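打印本页　｜　通过电子邮件发送

本网站使用Cookie以改善浏览体验。继续浏览即表示您同意我们使用Cookie。　接受　｜　管理设置

Bovach检测中心启用试管操作机器人工位，实验室岗位安排同步调整

Hakville，04/09/2024——食品与饮料检测机构Bovach今日宣布，其位于Hakville的检测中心已在样品前处理室启用2个机器人工位，承担离心管的取放、插架和转移工作。该项目内部名称为Flinero，由Bovach与自动化设备集成商Royer共同实施。工位启用后，前处理室的排班、岗位职责和培训内容同步调整，现有员工全部留任。

Bovach在Hakville共有434名员工，分布在样品接收、前处理、仪器分析、报告审核和后勤等部门。前处理室是各类样品进入仪器之前的必经环节。果汁、调味液、食用色素溶液和各类提取液在这里分装到离心管，经过混匀、离心和取上清，再按批次插入试管架，送往仪器分析室。长期以来，这些管子全部由人工拿取，每一支都要拿起、核对、放下，一个班次里同样的动作要重复很多遍。

“我们的员工在大学里学的是化学和食品科学，上班以后却有很大一部分时间用来把管子从一个架子挪到另一个架子。”Bovach实验室运营负责人Asnakech Assefa表示，“这项工作必须有人做，也不能出错，但是它占用了本来应该用来看数据的时间。Flinero项目要解决的就是这个问题。”

一、项目范围

Flinero项目目前只覆盖前处理室中的离心管操作，包括从试管架上取管、将管子插入指定孔位、在不同试管架之间转移，以及把需要复检的管子单独放置。样品称量、加试剂、开盖和取上清仍由人工完成。离心机的装载和卸载也暂不纳入项目范围，原因是离心机需要配平，现有的操作规程要求由持证人员确认后才能启动。

机器人工位设在普通实验台上，使用的试管架和离心管与人工工位相同，没有另外采购专用耗材。Bovach在项目立项时提出了这一要求，目的是让任何一个批次在任何时候都可以由人工接手。如果工位停机，操作人员可以直接把试管架拿到旁边的台面上继续工作，不需要换架，也不需要重新编号。

Royer项目经理Cor Hendriks介绍，离心管的操作难点集中在插架这一步。离心管底部呈锥形，管壁光滑，不同样品的液面高度和重心位置也不一样。夹爪夹得太紧会使管身变形，夹得太松，管子会在插入时偏斜。“人在做这件事的时候，手指会随时调整角度，管尖碰到孔边，手一歪就进去了。”Hendriks说，“我们花在这一步上的时间，比其他所有步骤加起来还要多。”

为此，Royer在夹爪上安装了小型摄像头，从近处观察管尖与孔位之间的相对位置。操作程序把插架动作拆成接近、对准、试探和下放几个阶段，在试探阶段发现阻力异常时，机械臂会退回到上一步，重新对准。重复尝试仍未成功的，工位会停止动作并亮灯提示，由值班人员处理。系统不会强行下压。

二、试运行情况

工位在正式启用前进行了5个月的试运行。试运行初期使用的是装有色素溶液的练习管，不涉及客户样品。选用有颜色的液体，是为了让旁边的工作人员能够一眼看出管子放错了位置，也便于发现渗漏。练习管阶段通过内部验收以后，工位才开始处理留样和质控样，最后才接入日常批次。

试运行期间，前处理室的操作人员参与了全部测试。他们在每个班次结束后填写记录表，写明当班遇到的停机、偏斜、掉管和误报情况，由Royer的工程师逐条回复。记录表中的部分意见直接改变了工位的设计。例如，最初的提示灯安装在机械臂底座上，操作人员坐在通风柜前时看不到，后来移到了台面后方的立柱上。原来的提示音与离心机结束运行的提示音相近，容易混淆，也已更换。

另有一项意见涉及台面布置。操作人员提出，工位周围经常需要临时放置托盘、线缆和备用管盖，如果规定台面上除试管架以外什么都不能放，日常工作很难执行。经过讨论，双方在台面上划出了机械臂的活动区域，区域以外可以放置常用物品，区域以内在设备运行时保持通畅。这一做法已写入前处理室的操作规程。

试运行中也暴露出一些尚未解决的问题。深色液体与管壁上的刻度线重叠时，摄像头对液面的判断不够稳定，目前液面高度仍由人工读取。管身外壁有冷凝水时，夹持的可靠性下降，因此从冷藏室取出的样品需要先在室温下放置，擦干以后再交给工位。贴有多层标签的管子也暂时由人工处理。Bovach表示，这几类情况会在后续阶段继续改进，在此之前不会放宽工位的接收条件。

三、对员工的影响

Bovach在项目启动时即与员工代表进行了沟通，并就岗位安排达成书面约定。约定的主要内容包括：不因Flinero项目裁减前处理室人员；因项目调整岗位的员工，薪酬等级保持不变；夜班安排的变动须提前公布；工位采集的图像只用于设备运行和故障分析，不用于员工考勤或绩效评价。

按照新的排班方式，每个班次指定一名工位值守人员，负责放置和取走试管架、处理停机提示、核对转移记录。值守岗位在班组成员之间轮换，不设专人。其他操作人员的工作重点转向样品异常的判断、方法验证和数据初审。过去，数据初审大多由仪器分析室完成，前处理人员很少看到自己处理过的样品最后得出了什么结果。从现在起，前处理室会收到所处理批次的初步数据，并参与对异常值的讨论。

公司为此安排了合计400小时的培训，内容包括工位的基本操作、常见停机原因的判断、转移记录的核对，以及数据初审的入门课程。培训全部安排在工作时间内进行。完成培训并通过考核的员工，可以获得值守资格。目前尚未参加培训的员工，仍按原有方式工作，不受影响。

Assefa表示，员工对项目的看法并不一致。有人欢迎这一变化，特别是长期受手腕和肩部不适困扰的同事。也有人担心，手上的熟练程度会因为练习减少而下降，等到设备停机的时候反而做不快。“这个担心是有道理的。”她说，“所以我们保留了人工工位，并且规定每个人每周都要有一定时间在人工工位上工作。哪一天设备全部停下来，样品也必须照常出去。”

前处理室的一部分老员工还提出，人工取管时，操作人员会顺便看一看样品的状态，例如有没有分层、沉淀或者颜色异常，这些观察并没有写在任何一张表格里。为了不遗漏这一环节，新规程增加了一次目视检查，由值守人员在试管架进入工位之前完成，并在批次单上签名。增加的检查使每个批次的准备时间略有延长，Bovach认为这一安排是必要的。

四、安全与质量管理

工位所用机械臂在低速模式下运行，台面前方设有停止按钮，操作人员在座位上即可触及。人员的手进入活动区域时，机械臂停止动作，确认后方可恢复。恢复运行必须由值守人员在操作面板上手动确认，系统不会自行继续。涉及腐蚀性或挥发性溶剂的样品不进入工位，仍在通风柜内由人工处理。

在质量管理方面，每一次转移都会留下记录，写明管号、原孔位、目标孔位和完成状态。记录与人工填写的批次单相互核对，两者不一致的批次不得送往仪器分析室。Bovach的质量部门在试运行期间对记录进行了抽查，并根据抽查结果调整了管号的登记方式。过去，人工班次可以在一个批次全部完成以后补写孔位，现在人工工位和机器人工位均须在转移时同步登记。

客户无须为此调整送样方式。样品容器、送样单和报告格式均保持不变，检测方法也没有改动。对合同中有特别约定、要求全程由人工处理的客户，Bovach将继续按照约定执行。

五、后续安排

Bovach计划于11月对前处理室的运行情况进行一次内部评估，评估内容包括停机原因、记录差错、员工健康状况和班次安排。评估结果将向全体员工公布，员工代表参与评估过程。是否在样品接收部门设置类似工位，将在评估完成以后再作决定。

Royer的工程师目前仍定期到Hakville现场工作，处理值守人员提交的问题，并对夹爪指面的磨损情况进行检查。按照双方的协议，Royer将在评估之前完成值守人员的第二轮培训，并向Bovach移交日常维护文件。此后，更换指面、清洁镜头和校准孔位等工作由Bovach自行完成，Royer提供远程支持。

Hendriks表示，移交维护工作是项目从一开始就确定的目标。“设备放在他们的实验室里，每天面对它的是他们的人。换一对指面还要等我们派人过来，这样的设备用不长久。”

Assefa表示，公司不会为工位设定必须达到的处理量。“现阶段我们看的是管子有没有放对，记录有没有写对，班组的人下班的时候是什么状态。速度以后再谈。”

关于Bovach

Bovach是一家食品与饮料检测机构，总部设在Hakville，为生产企业、进口商和零售商提供成分分析、添加剂检测和稳定性测试服务。

关于Royer

Royer为实验室和小型生产车间提供自动化设备的集成、安装和培训服务，业务涵盖样品转移、容器分拣和台面操作。

媒体如需采访前处理室的工作人员或到现场参观，请提前与Bovach新闻办公室联系。进入实验室须穿着由中心提供的实验服和护目镜，拍摄时不得拍到客户样品的标签。

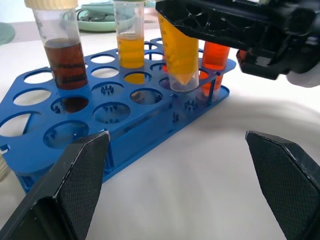

采访申请请注明媒体名称、到访人数和希望了解的内容，新闻办公室将根据前处理室的班次安排回复参观时间。

联系我们　｜　© Bovach 版权所有　｜　返回顶部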